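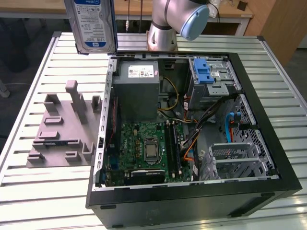
*Drive up, tray empty, planner thinking. It does a lot of thinking.*

# Gallery: teaching Barredo to put a hard drive away

Barredo is our task planner. It takes a goal such as "drive in tray," breaks it into moves the arm can make, and hands those to Teltum, the motion layer, which then explains why half of them are impossible. We spent most of August getting the two on speaking terms, and the hard drive job at the top of the page is the one that finally made them cooperate.

A few notes to go with it.

**The drive.** A 3.5-inch disk, 1 TB. Shiny metal casings are murder on depth estimates, so Rhea Sebastian rewrote the pose filter to trust the label edges first. Error at the tray went from 13 mm to 2 mm, and she has been unbearable since.

**The cables.** Black, orange and yellow, right across the middle of the case. Barredo used to model them as a solid box - safe, but it left no legal path to the drive bay. Jericho Sebastian (no relation, please stop asking) swapped the box for a soft-cost region. The arm may now pass close by, it just has to feel bad about it.

**The fixture.** The gray 3D-printed plate left of the case. Morenike Akande put its posts into the collision map by hand, on a Friday, in 16 separate commits. The messages get shorter as the evening goes on. The last one is "post."

**The log.** One placement attempt writes 657 lines, most of them the inverse kinematics solver changing its mind about the wrist. Kristine Ocampo is building a viewer that folds those away. Until then, grep for REPLAN and bring a coffee.

Config files are in the Barredo repo under `tasks/drive_insert`. Ask Reynaldo Ambrosio before touching the speed limits.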